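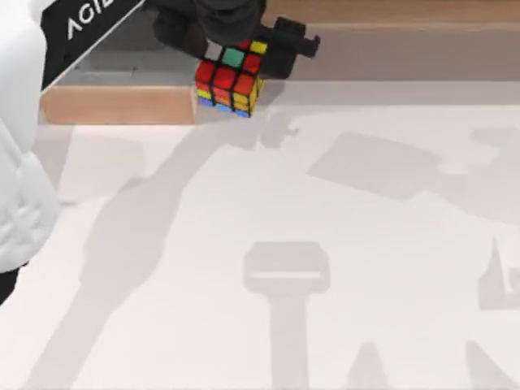
Figure 4-2. Gripper holding the cube at the front edge of the ledge, simulation view.

4.3 Recording a demonstration by remote control

Read section 4.2 first. The hand controllers must be paired and the practice scene loaded in Doveo.

1. Open the Teach tab and select New demonstration. Type a task name, for example "cube to table".

2. Press Reset scene. The cube returns to its start position, and its colors are shuffled each time.

3. Hold the controller at chest height and squeeze the side grip. The arm follows your hand only while the grip is squeezed.

4. Bring the gripper down over the cube from above. Slow down for the last part of the move.

5. Pull the trigger until the fingers close, then wait for the contact light in the status bar.

6. Lift the cube clear of the ledge before moving sideways.

7. Lower the cube to the tabletop, release the trigger and raise the gripper straight up.

8. Press Stop, then choose Keep or Discard.

Note: Shadows from the arm fall across the white tabletop and change as it moves. Leave them on. Recordings made with shadows off can't be mixed with the others in one training set.

Note: A single recording can hold up to 340 seconds. Anything longer is split into two files, and the second has to be renamed by hand.

CAUTION: If you lose track of your hand position, let go of the side grip first - do not pull back. The same habit is needed on the real arm, where a sudden pull can drive the wrist into the ledge.

If the cube slips, discard the recording and go back to step 2. Do not pick it up again in the same take.

Task files are saved in the Tresville folder under the operator's name. For access, write to Fadime Kozan.

Next: 4.4 Replaying and trimming a recording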